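4 软件系统

本节介绍双臂衣物整理系统的软件部分，包括进程结构、感知、抓取点选择、双臂轨迹规划以及夹爪闭合的判定。硬件参数和标定流程见第3节，任务定义沿用第2节的记号。

4.1 进程结构

系统运行在一台工控机上，由四个进程组成：相机采集、感知（Santoso）、规划（Arnon）和关节控制。各进程之间通过共享内存交换图像，通过消息队列交换状态和指令。早期版本把感知和规划放在同一个进程中，分割网络推理时间的波动会传到控制指令上，机械臂在低速段出现可见的停顿。拆分之后，控制进程只读取最近一条有效指令；若超过时限没有收到新指令，则保持当前关节位置，并向上层返回超时标志。

所有消息都带有采集时刻的时间戳。固定相机和腕部相机没有硬件同步，感知进程按时间戳取最近邻的一组图像，时间差超过阈值的组直接丢弃。丢弃事件写入日志，离线统计时单独计数，不与抓取失败混在一起。

任务层是一个有限状态机，状态包括取衣、展平、对齐、折叠和放回。每个状态只规定进入条件、退出条件和最大重试次数，具体动作由规划进程生成。状态机以配置文件描述，修改折叠顺序时不需要重新编译。展平和对齐之间允许往返，其余状态只能单向推进或退回取衣。

两臂在展平与折叠阶段都需要同时作用于同一块布料，因此状态机不对左右臂分别计数，一个状态视为两臂共同占有的资源。任何一侧报告异常，另一侧也进入保持。
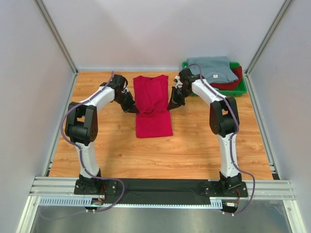
4.2 感知与抓取点选择

Santoso以固定相机图像为输入，输出衣物掩膜、一组语义关键点和一张褶皱方向图。关键点包括领口两侧、肩点、袖口和下摆两端。对于被遮挡的关键点，网络给出位置和置信度，置信度低于阈值的点不参与后续计算，但保留在日志里。

料箱中的待处理衣物与台面上的衣物颜色可能相近，单靠颜色分割会把两者连成一片。我们在标定阶段录入料箱外轮廓，推理时将轮廓内的像素归为独立一类。机械臂的遮挡区域由关节角和连杆模型投影得到，同样从掩膜中扣除。扣除后的掩膜往往被分成几块，程序依据面积和相互距离进行合并，合并规则只有两条，没有使用学习方法。

训练数据由1154帧人工标注图像构成，在Durkurville的工作站上采集。标注时要求标注员先判断衣物正反，再标关键点；正反无法判断的帧只标掩膜。训练集与验证集按衣物个体划分，同一件衣物不会同时出现在两个集合中。

抓取点从三类候选中产生：关键点附近的边缘点、掩膜凸包顶点，以及褶皱脊线的端点。每个候选点的得分由可达性、边缘曲率和局部布料厚度估计加权得到。双臂任务对候选点两两组合，并加上间距约束。间距过小时两个腕部会相互干涉，间距过大时布料容易从一侧滑脱。组合数较多时只保留单点得分靠前的18个候选。

4.3 双臂轨迹规划

Arnon在关节空间中规划两臂轨迹，优化变量为等时间间隔的路径点。代价函数包含关节速度、关节加速度、末端间距偏差和末端高度四项。末端间距在提拉阶段不允许超过由掩膜估计的布料长度，否则会把力直接加到夹爪上。由于布料长度的估计在褶皱较多时偏短，程序在每次展平之后重新计算该上限。

碰撞检查采用胶囊体近似连杆，工作站的侧壁、后壁和料箱用长方体表示。线缆没有显式建模，我们将肘部和腕部的胶囊半径适当加大，给线缆留出余量。这一做法偏保守，在靠近侧壁的位置会使部分可行解被排除，此时规划器改用备选肘部构型重新求解一次。仍然无解时返回下一组抓取点，不在同一组上继续放宽约束。

求解初值取自轨迹库。轨迹库收录了历次求解成功的轨迹，按起止位姿建立索引。单次优化的迭代上限设为1000次，达到上限而未收敛的轨迹不下发。下发前还要经过一次插值检查，检查内容包括关节限位、相邻路径点间的速度以及两腕的最小距离。

4.4 夹爪闭合与抓持判定

薄布料的抓取对末端高度比较敏感。高度偏高时指尖从布面上方掠过，偏低时指尖压住台面，电机电流上升但没有夹入布料。仅凭电流或开合角无法区分这两种情况，所以我们把腕部相机图像也纳入判定。

腕部图像中，两指指尖的位置在标定后基本固定。程序在指尖前方取一个小窗口，比较闭合前后窗口内布料掩膜的形状变化。如果夹入了布料，指尖附近一般会形成隆起，并有褶皱向外延伸；未夹入时掩膜边缘变化很小。分类器输入为闭合前后两幅窗口图像及闭合角，输出夹入、未夹入和不确定三类。
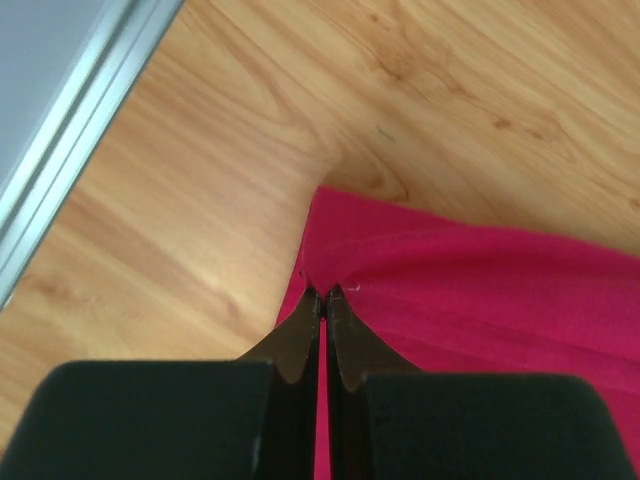
判定为不确定时，夹爪先小幅抬升，再采集一帧图像重新分类。两次均为不确定的，按未夹入处理。抬升幅度不宜过大，否则会破坏已经展平的区域。判定为未夹入时，夹爪张开，末端沿布料边缘的内法线方向移动一小段距离后再次闭合，高度补偿量由上一次闭合时的电流峰值决定。重试次数用尽后，状态机返回抓取点选择。

木纹台面给分类器带来了一定困难。木纹中的弯曲深色条纹在低分辨率窗口里与布料边缘相似，初版模型会在指尖附近没有布料时给出夹入的结果。加入无布料的台面窗口作为负样本后，这类误判明显减少。布面上的线头和台面上的小斑点没有做专门处理。

4.5 双臂协同提拉

两侧均判定为夹入后，系统进入协同提拉。两臂共用一个时间参数，任一侧的跟踪误差超过阈值时，共用时间参数的推进速度随之降低，另一侧同步变慢。与主从式方案相比，该方式不需要指定主臂，左右抓取高度不同时也可以使用同一套代码。

提拉方向由两抓取点连线和衣物主轴的夹角确定。夹角较小时，两端同时向外移动；夹角较大时，先固定一端，另一端抬起并向外移动，使布料绕固定端转动。料箱位于台面右后方，右臂在该区域抬起布角时需要检查腕部与箱沿的距离，检查使用的是与4.3节相同的长方体模型。

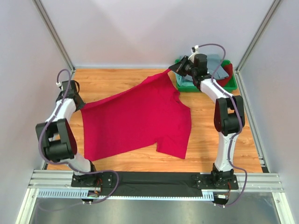 图4 双臂夹持红色短袖T恤。左臂夹住衣物左侧边缘，右臂在绿色料箱前沿上方提起衣物一角。

提拉过程中感知进程持续更新掩膜，但不更新抓取点。布料张紧程度由掩膜在两抓取点之间的边缘直线度近似表示，直线度达到设定值后停止外移，转入下放。下放速度低于提拉速度，末端接近台面时夹爪不立即张开，先保持一个短时间窗口，等待布料停止摆动。

4.6 日志与回放工具

每次执行的图像、关节状态、规划结果和状态机切换记录由Skutska统一存储。该工具按时间戳对齐各路数据，可以在不连接机械臂的情况下重放感知和规划进程，用于比较不同版本的输出。回放时控制进程由一个仅记录指令的替代进程代替。

我们从日志中选取98段包含重试的执行记录作为回归测试集。每次修改抓取点评分或闭合判定后，都在该集合上重放一遍，检查候选点排序和判定类别是否改变。回放无法反映动作改变之后布料的新状态，因此只用于发现接口错误和明显的判定退化，涉及提拉轨迹的修改仍需在实机上测试。实机测试的设置与结果见第5节。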